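4. What the expense reports can and can't tell us

I came to campaign spending records the way a lot of people do, which is by getting annoyed. The statehouse in Palton puts every candidate's filings online, but each one is a scanned form with a free-text box marked "purpose," and what people write in that box is all over the map. "Consulting" is the big favorite. So is "outreach." One campaign wrote "misc. help" on every line for an entire summer, and the filing office accepted it every time.

For this section I stuck with the 100 state house campaigns in our sample that spent money on at least one outside person. I read all of their filings myself (some of them twice, when the handwriting got bad) and sorted each payment into one of the groups set out in Section 3. If the purpose box said "consulting" and nothing else, I didn't guess. It went into the group I call bare consulting, and that group is what I want to talk about now.

Of the 100 campaigns, 30 had at least one bare consulting payment. That was more than I expected going in! I had figured the rules would scare people off, because state law says the purpose has to be "clear to an ordinary reader." But the law doesn't say who the ordinary reader is, and it doesn't give the filing office any power to send a form back. All the office can do is mail a letter. I found 19 of those letters in the public folder, and only seven of them got any kind of answer.

Does a vague label mean something shady is going on? I don't think we can say that, and I want to be careful here. When I went looking for the people who got paid, most of them did seem to be in politics in some form. They ran phone banks, or they had worked for the county party, or they had a small firm like Koltau that does mailers and yard signs and whatever else is needed that week. A treasurer filling in a form at midnight writes one word and goes to bed. I have been that treasurer (for a school board race, years ago), so I have some sympathy.

The part that bothers me is smaller and harder to pin down. In a handful of filings the person paid had no political work I could find anywhere, and the address on the form was a home. I checked those names against voter files, business records and old news stories, and I still came up dry. Maybe these were friends who knocked on doors and were good at it. Maybe not. The form gives a reader no way to tell the two apart, and a reader is who the form is supposed to be for. 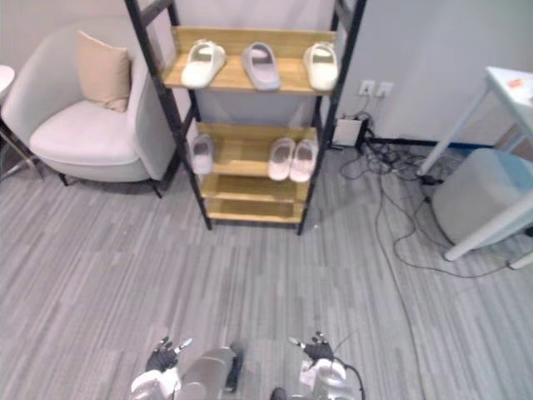 Figure 4. Shelving unit with slippers, beside a white armchair.

I also looked at how timing plays into it. Bare consulting payments bunch up in July, right after the primary, when campaigns are short on staff and reporters are mostly looking elsewhere. Payments with a full description are spread out much more evenly over the year. I tried dropping the biggest spenders to see if they were driving the pattern, and the July bump stayed put. I tried dropping open seats too - same thing. I wouldn't hang a whole theory on it, but it held up better than most of what I tested.

One thing I can't fix is the firm problem. When a campaign pays a company like Erkidier or Mavromatis and the company then pays its own helpers, those second payments never show up in the state records at all. The campaign reports one tidy line and the trail ends there. So my count of bare consulting is a floor. A campaign that wanted to hide an odd hire would be smart to run it through a firm, and then it would look cleaner in my data than one that wrote an honest but lazy check.

I did ask the filing office if they keep anything on those second payments. They don't, and the clerk I spoke to seemed a little surprised that anyone would want it. Section 5 takes up the two neighboring states that do collect it, and what their forms look like.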